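Magazine > Work & Trade > Features

The Slow Education of a Kitchen Arm

At Evcombe, where for years the cold line did nothing more futuristic than argue over the radio, people have got used to sharing the day with a robot. Signe Hedlund runs the prep side, and she'll tell you (at some length, and over very good coffee) that what changed first was the talking. Cooks who had sliced and plated by feel since they were teenagers suddenly had to say out loud what they were doing, and in what order, and why the bowl goes where it goes.
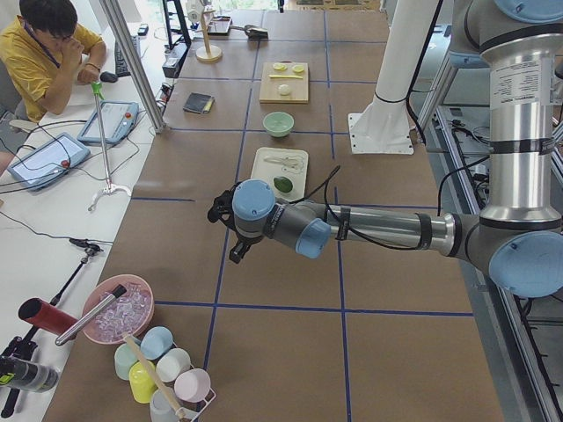 Learning to lay a table

The tape came early on. Blue strips over the work surface, so that a cutting board or a tray has a square to live in and everybody, cook or engineer, means the same thing by "over there." Signe thought it looked like a parking lot. Now she catches herself wanting it at home!
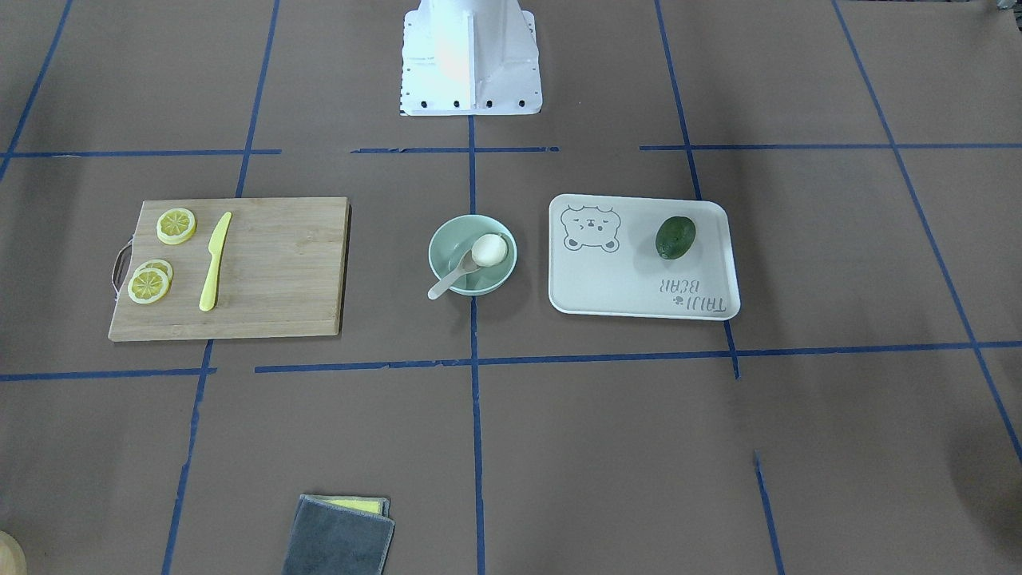
She went from four days on the line to 2 on the line and 3 at a desk, writing up tasks and checking them, and she misses the noise. Her wrists don't miss the knife work, though, and the pay is a little better, which she mentions last and rather shyly. The younger staff mostly envied her until they saw the paperwork.

Both arms get their turn over the board and the tray, and the staff have picked up the habit of watching the fingers the way you'd watch a new hire with the good plates.

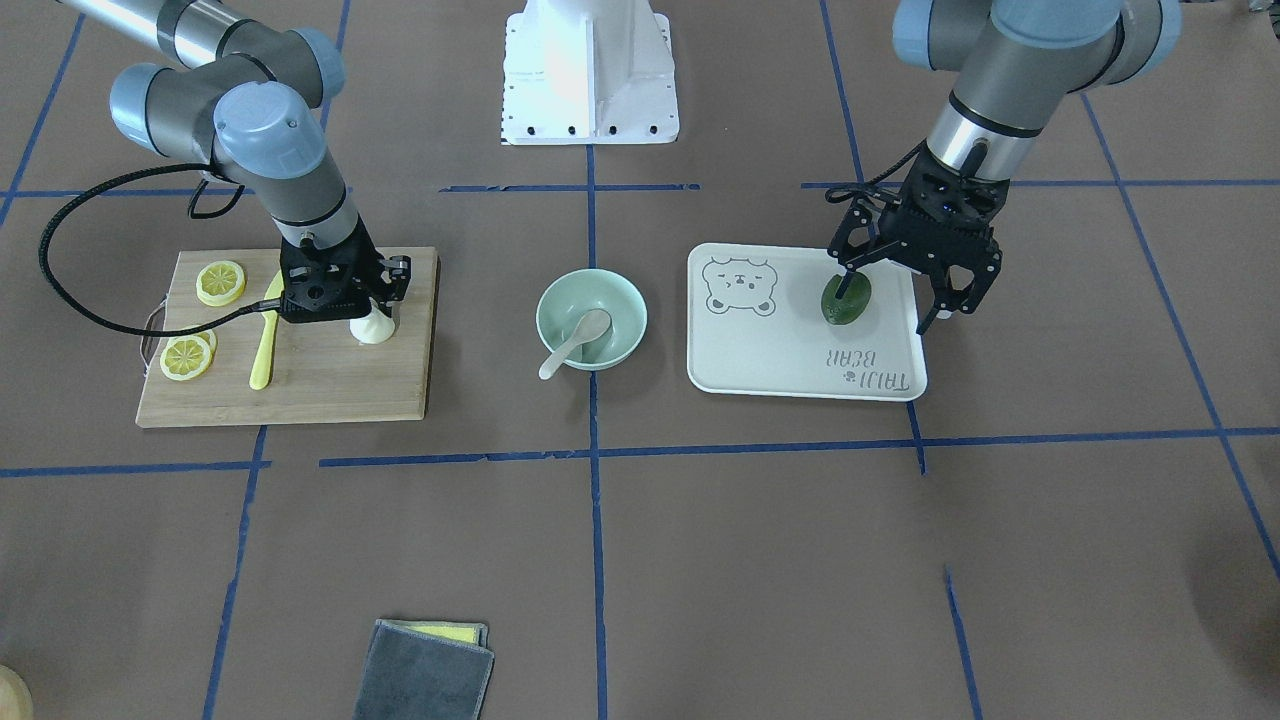
Stellan Söderlund is less charmed, and says that a job you only supervise can go stale on you by Friday. He asked for his old shifts back in November and got most of them, and he still drops in to grumble in a friendly way.

Management, for its part, has promised that all 69 people on the payroll keep their hours through the trial. Folks here seem to believe it, more or less, and they keep the letter pinned up by the lockers just the same.

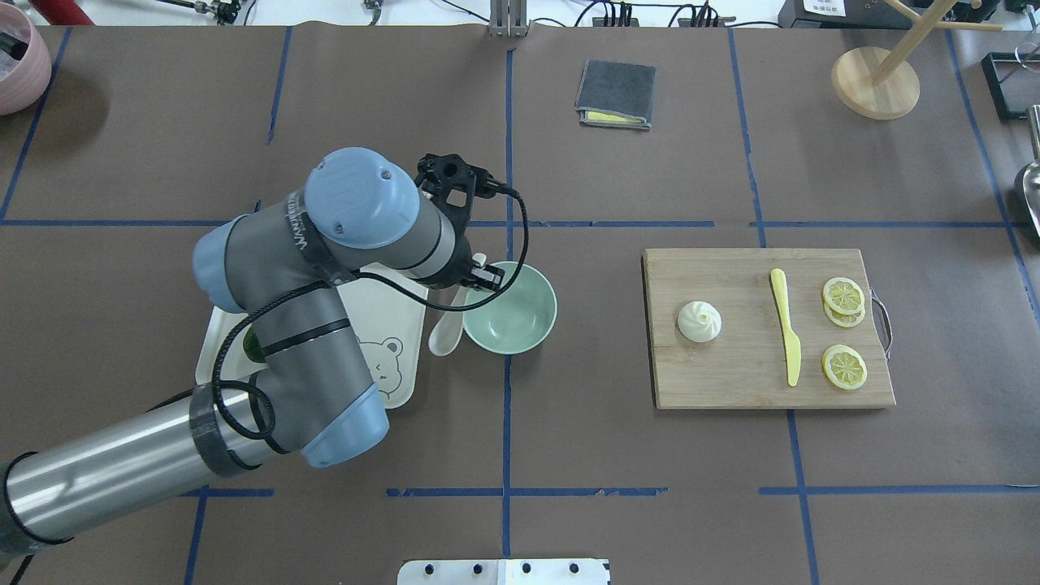

What comes next

Signe would like a say in which chores go over to the arms and which stay put. Tasting stays, obviously. She has started a list, and it's on its second page.

More in Work & Trade
Nordin's night bakers try a shorter week
Olaia Lozano on learning a trade at fifty
Inside the Ilex repair shop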